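If you pull photos off Pamard by tag, check your scripts before Saturday. The old tag search endpoint goes away that morning, and from what I can tell a lot of small site owners missed the notice (me included, until my own gallery page started throwing warnings at 7 a.m.).

The short version is that every request now needs a key, even for public posts. You used to be able to hit the URL with a tag and get back a nice chunk of JSON, no sign-up, no fuss. I've had the same 13 lines of PHP doing that on my blog forever, and I was pretty fond of them!
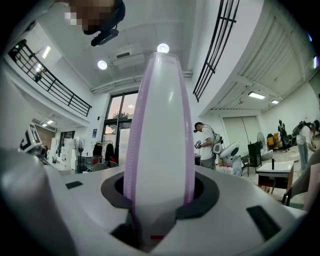 Getting a key took me one coffee. You log in, make an app, give it a name and a callback address, and the key shows up on the next screen. Copy the secret right away – it's only displayed once, and I had to start over when I closed the tab.

The part that stings is the limit. Free keys get 100 calls an hour, and my sidebar widget was making a fresh call on every page load, which is lazy and I knew it. So I finally added a cache. The script saves the response to a file, serves that file to visitors, and only asks Pamard for a new one when the old copy is 2 minutes past its expiry header. My hourly calls dropped from 129 to something tiny, and the page feels faster too.
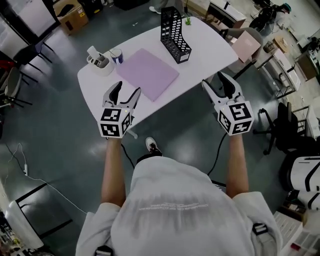
Paging has changed as well. The old page numbers are out and you get a cursor string to pass along with your next request. If you use the Hatham wrapper, the new release handles that for you, though you'll need to rename one method call. The Fuchs plugin for blogs hasn't been updated yet. Its support page says a fix is coming in April, so if your gallery runs on that one, you may want to switch it off for now or put up a static set of pictures.

I've only tried all this on my own server with PHP. I'd love to hear from anyone running it on Preltham's shared hosting, where I've seen people complain that outgoing calls time out with the new address. Drop a comment if you've got it working, and tell me what timeout you set.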